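3.2 Collecting demonstrations with hand-held grippers

All demonstrations in this study were given by hand. The demonstrator holds one gripper in each hand and carries out the task with them, closing the fingers by squeezing the handle. No robot is present during collection. The motion of each gripper, the opening of its fingers and the view from its own camera are stored together, and the policy is trained on these records alone. We compare this method with remote control of the same two-arm robot in Section 3.4.

We chose the hand-held method for the household tasks for two reasons. The first is access. Our remote control station at Plemoseck needs two leader arms, two follower arms and a fixed bench, and it cannot be taken into a private home without a van and half a day of setting up. The second is speed. In an early trial with the utensil tasks, demonstrators using the leader arms tended to stop before every grasp, move a little, stop again and then close. These pauses were copied by the policy, which would hover over an object for several seconds before acting. The same people working with the hand-held grippers moved in one pass and corrected themselves on the way.

The tasks were recorded in lived-in rooms, on the tables and cloths already there. Demonstrators were asked to leave the room as they found it and to clear only the space they needed to work in. Tablecloths were kept on, including those with strong prints, as were the goods on nearby counters and walls. We set no rule for lighting beyond asking that the demonstrator's own shadow should not fall across the whole working area.

The chopstick task is the hardest of the set. The demonstrator picks up chopsticks from the table and places them upright in a caddy. A chopstick is thin, it rolls, and when several lie side by side the fingers easily close on two at once. It must also be turned from lying flat to standing before it can go in, and the turn has to be made in the air or against the table. Demonstrators were free to use either hand for any step and to pass a chopstick from one gripper to the other. They were not told which chopstick to take first. 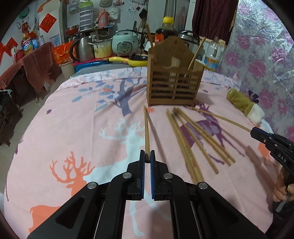 Three ways of picking up a chopstick appeared in the first recordings. In the end grasp, one gripper takes the chopstick close to its tip and lifts it, letting the far end drag on the cloth until it is clear. In the middle grasp, the fingers close near the point of balance and the wrist is turned to bring the chopstick upright. In the two-handed grasp, one gripper presses or nudges one end so that the other end comes free of its neighbours, and the second gripper takes hold there. We did not ask for one of these over the others during the first round, and the mix caused trouble later. A policy trained on all three would sometimes begin a middle grasp and finish as if it held the end, so that the chopstick met the front of the caddy instead of going in.

For the second round, Carla Haddadin wrote a short instruction sheet, which was read aloud to each demonstrator before the session. It asked for the end grasp wherever the end could be reached, and for the two-handed grasp only where chopsticks lay against each other. It also asked demonstrators to keep the caddy within view of at least one gripper camera while placing. The last point was added after Şükran Oral went through the first round and found many placements in which both cameras looked away from the caddy at the moment of release. A person standing at the table can see the caddy at all times and has no need to point a gripper at it. The policy has only the gripper cameras to go by.

A record was kept if the chopstick ended up inside the caddy and stayed there, and if neither gripper lost tracking for long enough to leave a gap in the path. Dropped chopsticks were not by themselves a reason to discard a record. Where the demonstrator picked the chopstick up again and finished the placement, we kept the whole record, with the drop in it. Policies trained with these recoveries tried again after a missed grasp, whereas those trained without them often carried on to the caddy with empty fingers.

Across both rounds we collected 2174 demonstrations of the chopstick task, of which 1641 were kept. Most of those discarded were lost to tracking. The commonest cause was a gripper held so close to the cloth that its camera saw little else, which left too few distant points to follow. Plain cloths were worse than printed ones in this respect. Records in which the two grippers touched were checked by eye by Lihua Hou and Amra Pavlović, working separately, and were kept only if both agreed that the contact had not shifted either camera on its mount.

Before each session the demonstrator practised for 20 minutes with both grippers. Nothing from the practice was stored. People new to the tool tended to squeeze too hard, which made a thin object pivot between the pads and swing away from the direction they wanted. Most found a lighter grip by the end of the practice. Those who did not were given the cup and cloth tasks first and came to the chopsticks later in the day.

The paths were then resampled to the control rate of the robot and checked against the reach of its arms. A person can lean over a table or step round it, and the robot can do neither. Where a path left the reach of an arm, we moved the starting position of the robot base in simulation and checked again. Records that still failed were set aside for this robot but kept in the set, as a later arm may be able to follow them.

Figure 2. Hand-held demonstration of the chopstick task on a round table.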